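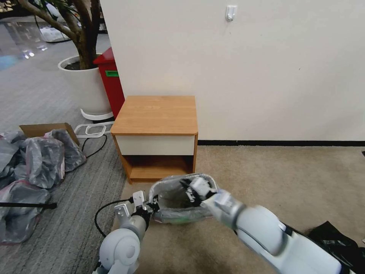

Can they take the trash out yet

Short answer, sort of. Two grippers on the rim of a small wastebasket, one each side, gray bag folded over the edge. That's the chore I keep asking about, becuase it's the one I hate most. Bags are awful for machines. Thin, slippery, bunch up wherever they like.

Samira Atallah bet me 50 bucks back in December that a robot would be doing her bins before her kids do. I took it. Still feel ok about that.

Grabbing a rim, fine. Tying the bag? Getting a new one open when the two sides stick together? I can't do that without licking my fingers. And then somebody has to get down to the curb, 12 steps at my place, no elevator.

Folding towels I've pretty much stopped arguing about. Dishes, ask me later. Bins I say no, not this year.

More on teh Tromlow vacuum when it gets here.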